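Frequently asked questions: the Trotlow method

Maintained by Bahman Jafarzadeh. Last tidied in June. If your question isn't here, it may well be in the paper, where we put the parts that needed equations.

What is Trotlow, in one breath?

It's a way of choosing which demonstrations to train on when you teach a two-armed robot to put household things into a box. People perform the task with hand-held grippers, we score every recording, and the policy learns from a chosen part of the pile. The rest stays on the disk, taking up room.

And the result?

Trained on 109 demonstrations picked by the score, our policy packed as well as one trained on all 218. We had hoped it would do better. It did not do better. It did the same on half the data, which we decided to be pleased with after a short walk.

How does the score work?

Each recording is cut at the moments when a gripper closes or opens. For each piece we ask how surprising the motion is to a small model trained on all the other recordings. Very dull pieces score low, as you'd expect. Very strange ones score low as well – a person who changes their mind twice on the way to the box is surprising but teaches bad habits. The useful pieces sit in between, and a demonstration's score is the average over its pieces.

Why not just throw away the bad ones by hand?

We tried. Two of us labelled the same 36 recordings as "keep" or "bin" and then compared notes. The agreement was poor enough that we stopped comparing notes. The score at least disagrees with us in the same way every time.

Is Brerer the same thing?

No. Brerer is the older pipeline that lines up the left and right gripper tracks. Trotlow sits on top of it and will complain at length if Brerer hasn't been run first. The error message mentions a missing index, and the cure is to run Brerer.

What about Pliston?

Pliston is the test suite: a fixed list of item sets and starting layouts that every policy has to face. If you want to compare your numbers with ours, use Pliston as it comes. If you change the layouts, please call it something else. "Pliston (modified)" has already caused one very long email thread.

Why soft things? Robots have been packing blocks for years.

Blocks are polite. A cloth changes shape as soon as you pinch it, a ribbon goes where it likes, and a fluffy ring can be gripped in a great many ways that all look fine until you lift it. Soft items also produce the widest spread between good and bad demonstrations, so a method for choosing between them has something to do.

Do both grippers have to move at once?

They don't have to. Many demonstrators work with one and keep the other nearby, and we leave that alone. Early on we asked everyone to use both hands equally, and got recordings of people passing a cloth from hand to hand for no reason. The policy picked this up with great enthusiasm.

What does a typical workspace look like?

A table, a box and whatever has to go in it. We make no effort to clear the surroundings, and our results suggest you shouldn't either: policies trained only on bare backgrounds did badly on the Pliston layouts with patterned cloths and furniture behind.
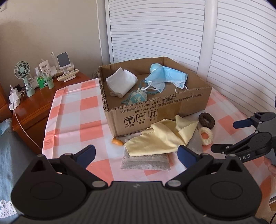

Box packing with soft items, seen from one of the two hand-held grippers.

Does the checked tablecloth matter?

More than we'd like. Squares in strong colours give the tracking plenty to hold on to, so position estimates over a checked cloth tend to be steadier than over plain white. It also means a careless model can learn the pattern in place of the task. Use several cloths. Pliston includes a plain one for this purpose and it is nobody's favourite.

Can I use Trotlow for something other than packing?

Probably, if your task has clear grasp and release moments. The Mousavi variant replaces those cuts with fixed-length windows and was written for wiping and stirring. It works less well, and needs more patience with the settings. We'd be glad to hear from anyone who gets it to behave.

How long does scoring take?

Our full set of 218 goes through overnight on one ordinary desktop machine. Start it before you go home. Watching the progress bar has not been found to help.

My scores are all identical. What have I done?

You've most likely scored the recordings with a model that was trained on nothing. Check that the training folder isn't empty and run step 2 again. We have done this more often than we care to put on a public page.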